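Unidad 2
El puesto de sobremesa: tablero, paredes y accesorios

Contenidos de la unidad
2.1 Qué se entiende por puesto de sobremesa
2.2 El tablero
2.3 Las paredes
2.4 Fijaciones y colgadores
2.5 Limpieza y revisión
Actividades

Al terminar esta unidad, el alumno deberá saber describir un puesto de sobremesa con los términos adecuados, reconocer el estado de un tablero usado, elegir un revestimiento para las paredes y redactar una hoja de revisión.

2.1 Qué se entiende por puesto de sobremesa

En la unidad anterior se estudió la distribución general del taller: pasillos, tomas de corriente, iluminación y zonas de almacenaje. A partir de aquí el estudio se reduce a una superficie mucho menor, la que una persona o un equipo utiliza para una tarea concreta.

Llamamos puesto de sobremesa al conjunto formado por un tablero, la estructura que lo delimita y los accesorios fijados a ella. Puede ser abierto, si solo consta de tablero, o cerrado, si tiene paredes en uno o más lados. El más corriente de los cerrados es el de tres paredes, una al fondo y dos laterales. El frente queda libre y por él se trabaja.

Las paredes cumplen varias funciones. Impiden que las piezas pequeñas caigan por detrás, separan un puesto del contiguo y sirven de soporte para colgadores y señales. También limitan lo que se ve desde el puesto, algo que conviene en tareas de inspección visual y en fotografía de producto.

La estructura suele hacerse con perfil de aluminio ranurado. Se corta a medida, se une con escuadras y permite añadir o retirar elementos sin taladrar. En los puestos de madera las paredes se atornillan directamente al canto del tablero, solución más barata y más difícil de modificar.

A lo largo de la unidad se usará como caso práctico el taller Filham, dedicado al montaje y la revisión de pequeños aparatos. Filham tiene 15 puestos de sobremesa, casi todos cerrados por tres lados. Sus datos aparecerán también en las actividades.

2.2 El tablero

El tablero recibe el peso, los golpes y el roce. Los materiales habituales son los siguientes.

Tablero laminado. Tiene un alma de aglomerado o de fibras y una capa superficial decorativa, lisa o con dibujo de veta. Se limpia bien y resiste el roce moderado. Sus puntos débiles son los cantos y los arañazos profundos, por los que puede entrar humedad.

Madera maciza. Admite lijado y reparación. Se mancha con facilidad y necesita aceite o barniz.

Chapa metálica. Muy resistente al calor y a los disolventes. Es ruidosa y conduce la electricidad, de modo que no debe usarse sin protección bajo circuitos con tensión.

Tapete técnico. Se coloca encima de cualquiera de los anteriores. Protege el tablero, pero se levanta por las esquinas y acumula suciedad debajo.

El color también cuenta. Sobre un tablero blanco no se distinguen bien los restos claros, y sobre uno negro el polvo se nota enseguida. El gris medio es una solución intermedia y en Filham se adoptó para todos los puestos. La veta, si es fina, disimula las rayas ligeras. Si es muy marcada, dificulta la búsqueda de tornillos y arandelas.

Un tablero en servicio nunca conserva el aspecto de catálogo. Al examinarlo hay que separar tres clases de marcas: el resto suelto, que desaparece con un cepillo; la mancha, que exige un producto de limpieza; y la raya o el desconchado, que son permanentes. Las tres pueden tener el mismo color a cierta distancia. La figura 2.1 muestra un laminado gris de veta fina con motas y arañazos blancos, algunos agrupados hacia el centro. Obsérvese también el dibujo de las paredes, que se comenta en el apartado siguiente, y la regleta de ganchos del lado derecho. 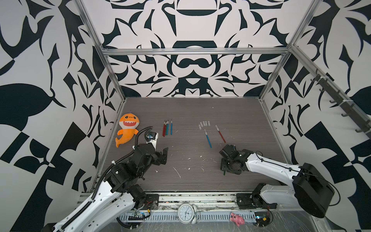

Figura 2.1. Puesto cerrado por tres lados.

2.3 Las paredes

Las paredes pueden dejarse en el color del material, pintarse o forrarse con una lámina impresa. La pintura mate de un solo color es la opción más neutra. La lámina tiene la ventaja de que se sustituye entera cuando se deteriora y permite cualquier dibujo, desde una cuadrícula hasta motivos ornamentales.

Los dibujos de alto contraste, como el blanco y negro de formas curvas de la figura 2.1, dan al puesto un aspecto muy reconocible. Frente a ellos, un objeto pequeño de contorno irregular resulta más difícil de distinguir que frente a un fondo liso. El efecto es menor cuando el objeto está apoyado en el tablero y se mira desde arriba, porque entonces el fondo es el propio tablero.

Para colocar una lámina simétrica se empieza por la pared del fondo. Se marca el eje vertical con lápiz, se hace coincidir con el eje del dibujo y se pega desde el centro hacia los lados. Después se forran los laterales, cuidando el encuentro en las esquinas. La lámina Inskip, que se usará en la práctica 2, se vende en rollos de 132 cm de ancho y se corta con regla metálica y cuchilla.

2.4 Fijaciones y colgadores

Todo lo que se cuelga de una pared deja libre una parte del tablero. Las regletas con ganchos son el accesorio más sencillo. Pueden atornillarse, encajarse en la ranura del perfil o sujetarse con bridas.

La brida es rápida y no requiere herramientas especiales. La regleta de la figura 2.1, de color gris oscuro, está fijada así, con bridas blancas. Conviene poner al menos una en cada extremo y cortar el sobrante a ras, con alicate de corte plano, pues el corte en bisel deja una punta que araña. Si el peso previsto es grande se preferirá el tornillo. El fabricante Multer suministra regletas preparadas para los dos sistemas.

Los ganchos se orientan hacia el interior del puesto y se sitúan donde la mano llegue sin cruzar por encima del trabajo. En los ganchos delanteros se cuelga lo de uso continuo.

2.5 Limpieza y revisión

La limpieza diaria se hace en seco. Se cepilla del fondo hacia el frente y se recogen los restos con pala, sin empujarlos hacia las ranuras o rejillas que pueda haber en el borde. La limpieza húmeda es semanal, con paño escurrido y jabón neutro.

La revisión completa se hace en junio, antes del cierre de verano. En la hoja Irus, cuyo modelo figura en el anexo, se anota el estado de la superficie, los cantos, las paredes y las fijaciones. Las rayas antiguas se dibujan en un croquis del tablero para no volver a anotarlas como nuevas.

Actividades

1. Dibuja la planta de un puesto cerrado por tres lados e indica el frente.
2. Elige una mesa del aula y clasifica sus marcas en restos, manchas y rayas. Comprueba después tu clasificación con un cepillo y un paño húmedo.
3. Compara la fijación con bridas y la fijación con tornillos en cuanto a rapidez, resistencia y facilidad de desmontaje.
4. Coloca el mismo objeto ante un fondo liso y ante uno estampado.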